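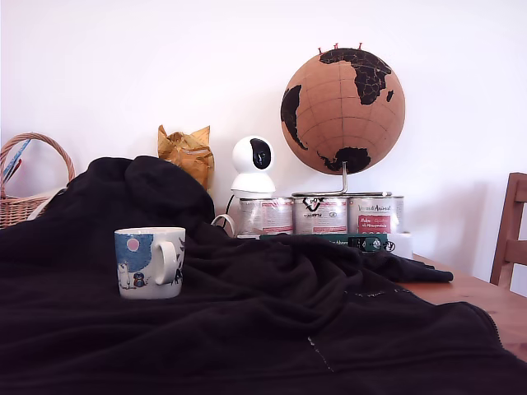 # Getting through February without the heating on all day

The boiler in this house is older than my time in it, and the first winter I was here I ran it from breakfast until bed. The bill for that winter is still in the drawer. I now have it on for two hours in the morning and two in the evening, and the rest of the day I manage in other ways. A few people have asked how, so I am writing it down.

I should say first that I work at home, alone, at a desk, and I am in good health. If you have a baby in the house or you are ill, put the heating on and ignore me.

## The room

I stopped trying to keep the whole house at the same temperature. I picked one room and moved everything into it. Mine is the back room, which is smaller than the front and has only one outside wall. It gets the sun until lunch, when there is any. The front room looks nicer and has the better chair, but it has a bay window and a chimney, and it loses heat as fast as you can put it in.

The door stays shut. That sounds too obvious to write down, but I grew up in a house where doors were left open and it took me most of a winter to learn. I hung a curtain over the inside of the door as well, on a rail that came from Nuvthorpe market along with a box of hooks I have never used.

## Draughts

I spent a wet afternoon going round with a lit candle, watching the flame. The letterbox was bad. The worst was the gap under the kitchen units, where a pipe goes out through the wall and whoever fitted it had left a hole you could put a fist in. I packed it with wire wool and filled over the top. The kitchen floor has been less unpleasant in socks ever since.

The sash windows are harder. I used the brush strip that you tack along the edge, and it works on three sides. The middle rail still lets air through and I have a rolled towel there, which I take out when I want to open the window and then forget to put back.

Don't block up air bricks. My neighbour on the terrace did, and had mould behind the wardrobe by Easter.

## Damp

This is the part I got wrong. With the heating low and the doors shut, the bedroom window was streaming every morning and the wallpaper in the corner began to lift. I had been drying washing in there.

What I do now:

- Washing goes in the bathroom with the fan on and the door closed.
- Lids on pans.
- Bedroom window open for ten minutes after I get up, whatever the weather.
- The wardrobe stands a hand's width off the wall.

The corner has dried out. I still need to stick the paper back down.

## Clothes and blankets

I wear a vest from October. I resisted this for years as something my grandparents did. A vest, a shirt and a thick jumper does more than two jumpers, and you can still bend your arms at the desk. Feet matter more than I expected. I have a pair of felt slippers, Zurnau ones, bought a size too big so they go over walking socks, and a square of old carpet under the desk so that I am not resting them on bare boards.

For sitting still I prefer fleece to wool. Wool is warmer for its weight but mine takes two days to dry, and fleece can be washed in the evening and used again the next day. I wash it on cool and keep it away from the towels, or it comes out covered in bits.

Hot drinks help, mostly by giving you something to hold. I drink more tea than I should from November onwards. In the evenings I have gone over to hot water with a slice of ginger in it, which I didn't like at first and now do.

## Food

Soup at lunch, nearly every day. I make a large pan of it and it lasts until I am tired of it. The oven goes on late in the afternoon, and once the food is out I leave the oven door ajar while it cools. I have an Olmedo slow cooker too, but it uses the worktop I need for everything else, so it mostly lives in the cupboard.

## What hasn't worked

I tried a small oil-filled radiator from Vadport under the desk. It did warm the room, but I left it on longer and longer and by the end of the month it had cost more than I had saved on gas. It is in the loft. I also tried foil behind the radiators and could not tell any difference, though I haven't taken it out.

The hours I have settled on are from 7 in the morning and from 6 in the evening. By 8 the back room is warm enough to take the jumper off, and it holds until I go up to bed. Upstairs is cold, and I have a hot water bottle for that. The stopper has started to leak, so I need a new one before the next frost.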